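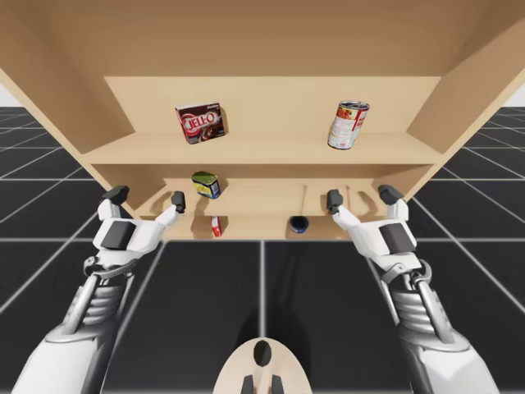 Dradus Pantry Cabinet, two-shelf, open front

4 min read

The maker says this cabinet will "transform the way your kitchen works." It is a box with shelves in it. We sell it because it's a decent box, and because the other one we used to carry, the Trollov, came back to us so often that we stopped ordering it in October.

Price is $405, delivery included if you live within 62 miles of our Jutthorpe store. Past that, you pay the freight company and you deal with the freight company. We've tried being the go-between and everyone ended up mad at us.

What you get

A cabinet body, two shelf boards, a back panel, a wall strap, a bag of hardware and an instruction sheet with no words on it. There are no doors. Dradus sells doors as an add-on, but we don't stock them. The hinges on the set we tried sagged inside of a month, and a pantry door that won't close is worse than no door at all.

The finish is a plain light tan. Dradus has a name for the color that we're not going to repeat. It goes with most floors and will look a little yellow next to a bright white wall, so bring a paint chip if you care.

About that weight rating

The box says each shelf holds 200 pounds. Maybe it does, in a lab, with the load spread out perfectly flat and left there for an afternoon. Taras Nazarenko in our warehouse loaded one with canned tomatoes and left it over the winter, well under the stated limit, and the upper board had a bow in it you could see from across the room. It didn't break. It also didn't go flat again when he took the cans off.

Our advice is to treat the number as marketing. Put dry goods up top (pudding mix, cereal, rice in small bags) and keep cans on the lower board, pushed toward the sides. If you buy flour in the big sacks, keep them on the floor where they've always been.

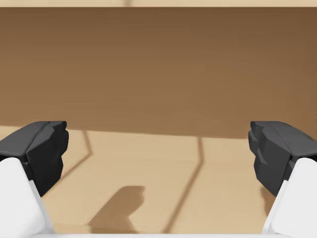

Putting it together

The sheet claims 39 minutes. We don't know who they timed. Inna Tkachenko has built more of these than anyone here and she takes over an hour, with a power driver and a second person to hold the back panel square. Plan on an evening.

A few notes from her:

The two side panels look the same and are not. Check the pilot holes before you tighten anything.

Put the back panel on before you stand the cabinet up. The sheet shows it the other way, and the sheet is wrong.

Don't throw out the wall strap. The screws that come with it are fine for studs and useless in drywall, so buy anchors if you need them.

The "no-tool" shelf pins need a tool. A rubber mallet works, and so does a shoe.

Cleaning and wear

Dradus calls the surface stain-proof. Soy sauce and turmeric both say otherwise. A damp cloth handles most spills if you get to them the same day. Skip the spray polish they recommend, and which they also happen to sell - it leaves a film that grabs dust.

Cans can scuff the boards. A cheap roll of liner cut to fit takes care of that. Buy the ribbed kind, since the smooth kind slides around every time you reach for something at the back.
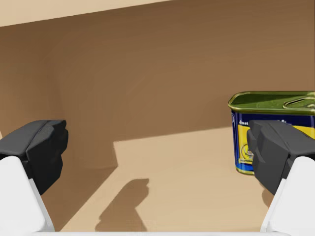
Is it worth the money?

If you want a pantry where you can see what you own without digging, yes, probably. It's cheaper than a built-in and you can take it with you when you move. If you already have a closet near the kitchen, put up some boards and keep your $405.

The Mykhailiuk cabinet on our other wall is sturdier, with thicker shelves and better pins. It also costs a good deal more and weighs enough that two people will argue on the stairs. For canned goods by the case, that's the one we'd point you to.

Warranty and returns

Dradus offers a "lifetime" warranty. Read it before you count on it. It covers the side panels and the back, and leaves out the shelves, the pins and anything they decide is normal wear. Our own policy is simpler: bring it back unbuilt within a month for a full refund, or built within a month for store credit. We won't take back a cabinet with cut shelves.

One floor model is set up at the Jutthorpe store. Lean on it and pull the shelves out before you decide.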